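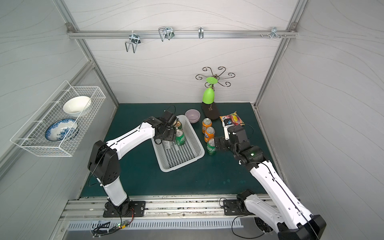 Residential burglary-resistance inspection, Carkcombe district
Form 112, rear and side access. Completed 10/16/24. Inspector: Hussam Boutros. Reviewed by: Ashraf Hamdy.
The inspection covers points of entry at ground level, fences, gates, exterior lighting and the visibility of contents from outside. Ratings are Pass, Repair or Fail. Attached fittings are rated on their fasteners as well as on the part itself. Screws left protruding, like the ones near the right end of the metal rail with the hooks, are entered as Repair wherever they hold a lock, hinge or strike plate, as they can be gripped and backed out with pliers. Interior storage fittings are outside the rating.

1. Front door, deadbolt throw. Pass. Bolt extends fully into the strike. Brastis cylinder, no play when turned.

2. Front door, strike plate screws. Repair. Two short screws reach the trim only. Replace with 3-inch screws into the stud.

3. Rear door, hinge side. Pass. Hinge pins are on the inside.

4. Sliding door, secondary lock. Fail. No bar or pin fitted. The panel can be lifted in its track by hand. Fit a pin lock and adjust the rollers before reinspection. 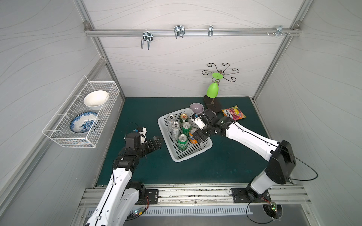
5. Kitchen window, latch. Repair. Latch closes but does not hold under pressure from outside. Same finding as in May. Occupant states that the part is on order from Ionescu.

6. Side gate. Fail. Latch can be reached over the top. Gate height is 5 feet. Move the latch down and add a keyed lock.

7. Rear fence. Pass with comment. Boards sound. Trash cans stored against the fence give a step up from the alley. Move them to the garage side.

8. Exterior lighting. Repair. Rear motion light triggers late. Sensor is aimed at the neighboring yard. Front light good.

9. Packages. Comment only. Deliveries are left in view of the street. Use the side porch or a pickup location.

10. House number. Pass. Readable from the curb at night.

Reviewer comments (A.H.): Item 4 takes priority over item 6. Item 5 should be changed to Fail if the latch has not been replaced at the next visit. Photos of the strike plate are filed under Dusstead, record 1036. Item 7 needs no follow-up visit; occupant may confirm by phone, extension 88.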